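### 3.2 Where the money came from

What surprised us most in the Drimance stair climb data was how little of the total came from large gifts. We had expected a few local firms to carry the event, as they did for the Sullance dinner a year earlier. Instead, small pledges made up 71 percent of all money raised, and most of them were made by people who had never given to the hospice before. This is a wonderful result for anyone who cares about small-town fundraising, and it held up in every check we ran!

Each climber was asked to keep a pledge sheet and hand it in at the finish. We matched the sheets to the bank deposits and found 14 that could not be matched, mostly where cash had been pooled by a workplace team. Those sheets are left out of Table 2 but kept in the totals.

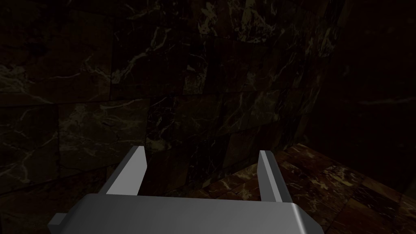

*Figure 3. Simulated view with gray gripper and dark marble wall.*

One climber wrote on the back of her sheet that she had only asked her neighbors because the form had so many blank lines, and that every one of them said yes. We love this comment, and it fits the numbers very well. Climbers given the long form (48 lines) brought in more pledges than those given the short one, even though the average pledge was a little smaller. The long form was handed out by chance at the second sign-up table, when the short ones ran out, so we can treat the two groups as fairly alike. They weren't assigned by a proper draw, though, and we would be thrilled to see someone repeat this with one.

Team climbers behaved differently. The Rusu bakery team and the Grinetti garage team both set a shared goal and posted it by the till, and their pledges kept arriving after the event was over. Solo climbers collected nearly everything beforehand. We don't yet know if the posted goal made the difference or if shops simply have more people walking through the door. 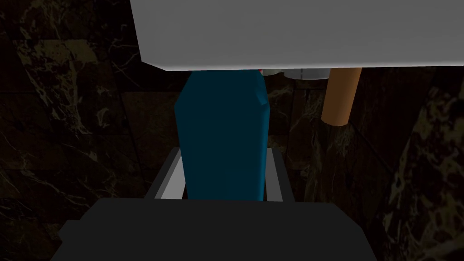
Vol. 14, No. 2

### 3.3 Do first-time givers come back?

A single good year is nice, but a hospice has to plan for the next one. We mailed a short letter in December to everyone who had pledged and left a readable address, thanking them and asking if they would like to hear about the next climb. Replies were counted up to 3/27/20, when the file was closed.

The answers were very encouraging. First-time givers were just as likely to reply as long-time ones, and those who had been asked by a neighbor replied most often of all. Several sent a check with the card, which the letter had not asked for. We did not count these gifts as climb income, and they are reported on their own line in Table 4.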